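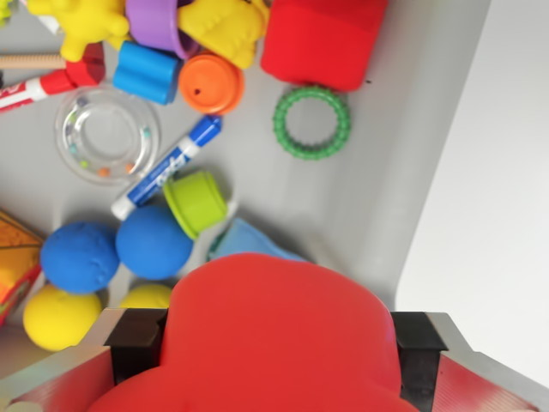

Chapter 9
Toys and Learning: Weighing the Claims

Chapter outline
9.1 What "educational" means on a box
9.2 Three studies and what they can bear
9.3 Who buys, who plays, who answers the survey
9.4 Fewer toys, better play?
9.5 Reading a toy study for yourself

Terms to know: self-selection, outcome measure, comparison group, attrition, novelty effect, parent report

Few areas of child development have produced so much confident advice from so little evidence. Parents are told that blocks build spatial skill, that puzzles teach patience, that pretend food leads to a larger vocabulary, and that a toy with batteries undoes much of the good. Some of this may be true. A fair amount has never been tested in a way that would let us tell.

You should come to this chapter with the tools from Chapters 3 and 4, where we looked at how samples are drawn and how a correlation can mislead. Toys make a good place to use them. Almost every reader has owned some, many of you will buy them for children in your care, and the people who sell them have a strong interest in what you believe.

9.1 What "educational" means on a box

The word has no fixed meaning in the toy aisle. A maker can print it on a stacking ring, a plush rabbit or a plastic phone. There is usually no study behind the label, and where there is one, it may have tested something quite different from what the label suggests.

Take the Plonon shape sorter, a product we will return to several times. For years its package promised that it "develops problem solving from the first day." When a parent wrote to ask what this was based on, the company sent back a two-page summary. Children between one and two had been watched as they used the sorter, and by the end of the second week they were placing more shapes correctly than at the start.

Read that again and ask what was shown. The children got better at the Plonon shape sorter. They were also two weeks older. No other group of children was followed, so we have no idea whether a child with a saucepan and some wooden spoons would have gained as much in the same time. And no one checked whether the skill carried over to any other problem, even a shape sorter of a different make.

Psychologists call this last question transfer, and it is where many claims about learning toys run into trouble. Practice at a task tends to improve that task. Getting the gain to show up somewhere else is much harder, and a summary that is silent on the point should be read as having nothing to report.

9.2 Three studies and what they can bear

The Gekville survey is the one you are most likely to see quoted. It reached 3,478 households with a child under six and asked parents to list the toys in the home, then to rate the child's speech, attention and mood. Homes with more books and building toys had children with higher ratings for speech. The news stories that followed had headlines such as "Blocks Boost Language."

The survey does not say that. It says the two things were found in the same homes. Families who buy building toys may also have more free time, more money, or simply more adults around to talk to a child. Any of these could raise the ratings with the blocks still in the closet. The authors of the survey said so on their fourth page, in a paragraph that none of the news stories mentioned.

The second study, from Arrieta, was an experiment, and that earns it a closer look. Researchers enrolled 600 families and assigned them by chance to receive either a set of building toys or a gift card of equal value. Six months later the children took a vocabulary test. Those in the toy group scored slightly higher.

Here the trouble lies in who was left. Only 403 families came back for the test, and the losses were heavier in the gift card group. Perhaps the families who dropped out were the busiest ones, or the ones who felt they had received the duller prize. If so, the two groups were no longer alike by the end, and the benefit of assigning them by chance had been partly thrown away. The difference in scores was small enough for the missing families to explain all of it. It was also small enough that, had it been real, a parent would probably never have noticed.

The third study is a modest one, and in our view the best of the lot. Gemma Palumbo visited preschool classrooms and recorded what teachers said while children played, first with electronic toys and then with plain ones, changing the order from room to room. She made no claim about what the children learned. She found that adults talked less when the toy talked. It is a narrow result, but it was measured directly, and the order of the toys was handled with care. We would rather build on a narrow result of that kind than on a broad one from a survey.

Even so, caution is in order. The teachers knew they were being recorded. They may have felt that a plain toy called for more effort on their part, or that a visitor would expect to hear them talk.

9.3 Who buys, who plays, who answers the survey

Most of what we know about toys at home comes from parent report. Parents are with the child for many hours and notice things that a tester in a strange room would miss. They are also the people who paid for the toy. Someone who has spent a good deal on a learning kit has a reason to see it working.

There is a simple check, seldom used. Ask parents about a toy the child does not own. In a small follow-up at Gekville, a few parents did report progress with an item that had never been delivered to them. We do not want to make too much of this — people misread forms, and one toy sounds much like another — but it ought to make us slower to accept ratings at face value.

9.4 Fewer toys, better play?

In recent years the advice has swung the other way. Clear the shelves, parents are told, and the child will play longer and more deeply with what is left. The Stinavis method, sold as a book and a set of storage bins, suggests keeping a handful of toys out and rotating the rest.

The idea is appealing, and it has some support. Toddlers observed in rooms with fewer toys do tend to stay with each one longer. Whether staying longer is better is another matter. A child who moves quickly from a toy car to a rubber animal and back may be comparing them, or making up a story that needs both, or may be bored. Length of play is easy to time with a stopwatch, and that is probably why it gets measured so often.

Rotation brings in a second problem, the novelty effect. A toy that has been out of sight for a month draws attention when it returns. The attention may fade within a day. A study that watches only the first hour will miss this, and the Stinavis book cites only studies of that length.

9.5 Reading a toy study for yourself

When you meet a claim in the exercises that follow, begin with the comparison group. If there is none, write that down before reading further. Next, find the outcome measure and put it in your own words, leaving out any term the authors use for it. "Cognitive growth" often turns out to be a form that a parent filled in at the kitchen table. Then look for the number of children at the start and at the end, which may be printed several pages apart.

Keep a record of claims you could not settle. In our experience students want each case sorted into true or false by the end of the hour, and the material in this chapter will not always allow it. The block play literature in particular remains open, and Section 9.2 should leave you unsure about it.

Before you begin Section 9.1 in class, write down one toy you believe taught you something as a child. State what it taught you and how you know. You will need this note again for the exercise on memory and self-report in Chapter 10.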